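The Road to Bulow

My sister rang on 9th June to say the house at Bulow had sold. The buyers wanted it empty in 18 days. She had already taken the piano. I could have anything else I liked, she said, as long as I was the one who went and got it.

I borrowed a ute from work and left before light. It is 200 kilometres from Jullico to Bulow, and after the first 100 there is nothing to stop for but the servo at Ustus, where I bought a pie and ate it standing up. The woman at the till asked where I was headed. When I told her, she said her aunt had lived out there and hated it.

The key was under the brick, as always. Inside, the house smelled of mice and floor polish. Mum had been gone since the winter before last and Dad a good while longer, and my sister had kept the power on the whole time without telling me what it cost. I went through to the kitchen and put the kettle on. Then I sat on the step and made a list of what I wanted, and it was a short list. 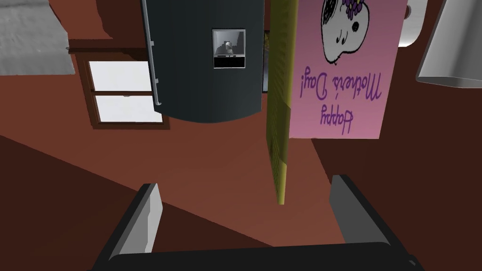
What Was in the Shed

The shed door had dropped on its hinges and I had to lift it to get it open. Dad kept everything. There were jars of screws, a cracked saddle, and 4 tins of green paint he had bought for the fence the year the creek came up. He never painted the fence.

Behind the tins was a biscuit box tied with baling twine. I knew what it was before I cut the twine. Mum wrote to him every week the year he worked on the Poon dam, and he had told us the letters were lost when the camp flooded. We believed him. Mum believed him too, and I remember she was put out about it for years.

I read the top one. It was mostly about the price of hay, and a tooth of mine that had come out. At the bottom she asked if he was coming home or not, and said she would like to know either way so she could order the wood.

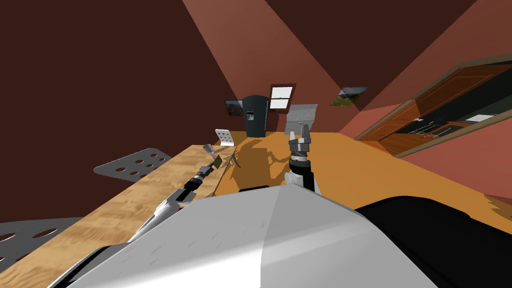

He came home, of course. I was six and I remember his boots on the verandah. But I had never known there was a question, and I sat there on an upturned bucket until my legs went dead.

I rang my sister from the paddock, where the phone works. I told her about the box and she was quiet for a bit.

"Did she order the wood?" she said.

I said I would have to read the next one.

"Well, don't read it without me," she said. "I'll drive up."

I put the paint in the ute — I don't know why — and went in to turn the kettle on again.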